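Kitchen textiles and the fall swap

The fall linen swap is back in September, and the doors at the Prasberg Street hall open at 9 a.m. Last year members brought in 1338 pieces and took home all but 111. The leftovers went to the mending group, which cut most of them up for patches.

The rules have changed a little. Everything needs to be washed and folded before it comes through the door. Please pin a note to anything over 100 inches long, with the length and width written on it, so people can tell a tablecloth from a curtain panel without unrolling it. We will take vinyl and oilcloth this year, but no foam-backed placemats.

Macarena Goicoechea will run the stain table again. She asks that you leave old stains alone before you bring a piece to her. Hot water and a dryer will set tea, wine and egg, and after that there is not much she can do. Her usual method is a cold soak for 30 minutes, then plain dish soap worked in from the back of the cloth. For candle wax, put the cloth in the freezer first and scrape with a spoon.

Several members have asked about floral prints. They went fast last time, small vine patterns most of all, and most were gone before lunch. If you have any you no longer use, there is a waiting list at the front desk. Faded ones are fine. Juniper Nakamura backs hers with plain cotton and gets a few more years out of them. 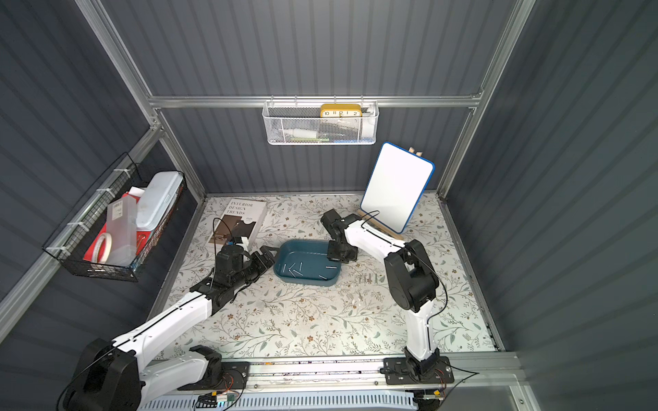 A leafy floral print with a teal-blue tray on it.
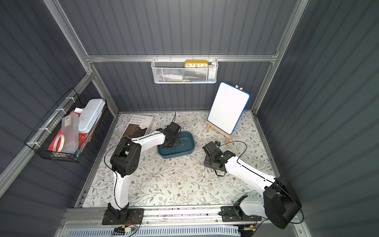

Storage came up at the last meeting too. Roll long cloths around a cardboard tube if you can, with acid-free tissue on the inside. Folded cloths should be refolded along different lines twice a year. Keep cedar blocks in the same drawer but not touching the fabric, as the oil can leave a mark.

Tables for the swap can be reserved at the front desk. One per household, please. Bring your own bags.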